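Halász Mending and Sorting Table: Your Questions

We love hearing from people before their first visit, and these are the things we get asked most often at the front desk. If yours isn't covered, Ilona Oláh is at the desk every Tuesday until 8 and will happily talk it through with you (bring a snack, she's thorough!).

Do I need to bring my own scissors?

You don't, although you're very welcome to if you have a pair you're fond of. We keep general-purpose ones out for cutting tape, string, packaging and labels. Please don't use them on wire or cable, as it nicks the blades and the next person ends up chewing through their wrapping paper. When you've finished, close them and lay them flat where everyone can see them.

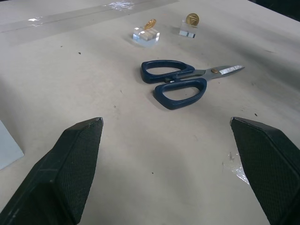
Table scissors, closed, with dark blue handles.

What about all the bits of tape?

They do get everywhere, don't they? We ask everyone to peel up their own strips before they leave and drop the little crumpled pieces in the trash. Clear tape is the sneaky one, so tilt your head and look for the shine. A fingernail is usually enough, and if it has really stuck down, ask Zoltán Gulyás for the plastic scraper.

What kinds of things can I bring in to sort?

Almost anything that fits on a table and that you can carry in by yourself. People come with the contents of a hall closet, a junk drawer, or the one box that never got unpacked after the move. Sports gear is fine too, and so are cable ends, connectors and other small odds and ends. A plastic basket with holes in the sides is lovely for the bigger pieces, but tiny plugs will slip into corners, so put those in a lidded jar. If you have a racket cover, like the black Kason one on the table, check inside it before you decide it's empty!
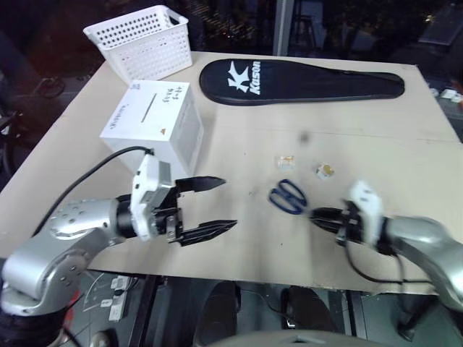

How much does it cost?

A table is 8 dollars for the evening, and you can share it with a friend at no extra charge. Members of the Tedon Street tool library pay 2.

Can I leave my things overnight?

We have 40 shelf spaces in the back hall, and you can use one until the following Tuesday. Please put your name on the box in large letters.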